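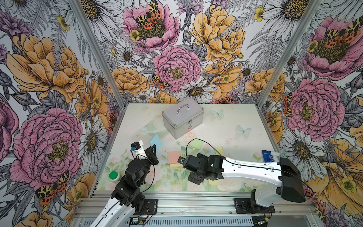
Page 9

HELP WANTED: pattern people for our craft tables

Hi neighbors! If you're the kind of person who stops in front of a wallpaper shop window and misses the bus, please keep reading. I run the craft tables at Prallel, in the old seed store in Prutton, and I'm looking for a few people to come and help me dress them (and pay them for it, before you ask).

Flowers and moths are my big love, as you may have guessed. I'm mad about that paper with the pink and golden-orange peonies, and the moths with their spotted wings make me happy every single time. I like it going right around on three sides, with something much softer on the tabletop, like the pale green and cream with faint pink roses. A couple of pale blue butterflies on the table never hurt either! My sister thinks it's too much. I think we could go further.

What you'd be doing: hanging paper inside the table surrounds, matching the repeat at the corners, trimming around posts, and laying printed tops without bubbles. There's also a fair bit of sorting. We have 1,957 sheets and offcuts in the Nernley Road storeroom, and right now they're filed by whatever mood I was in that day. I want them sorted by flower first, then by color, and I would love it if somebody talked me out of that and came up with something better.

You don't need a certificate. I'd like you to have papered at least one real wall, even if it was your own bathroom and you cried a little. You should be okay with a sharp knife and a long ruler, and able to stand for a couple of hours. Bring your own apron, mine are all gluey. If busy prints give you a headache, this may not be the job for you (no hard feelings, I have an aunt like that).

I have room for five people. Shifts are three hours, mornings or afternoons, and we start in the last part of October. Pay is a flat $1,000 for the whole job, half when you start and half when the last top is down. Parking is behind the building, and the bus from Ngata stops across the street. Tea and coffee are on me. Lunch isn't, sorry!

To apply, drop a note in the Prallel mailbox by 23 October 2022. Tell me which hours suit you, what you've papered before, and which flower you'd put on a wall if you could only pick one. Tape in a scrap of any pattern you love, too. I'll keep it unless you ask for it back, so don't send the last piece of your grandmother's curtains.

I'll call everyone who writes, so please put your phone number where I can read it.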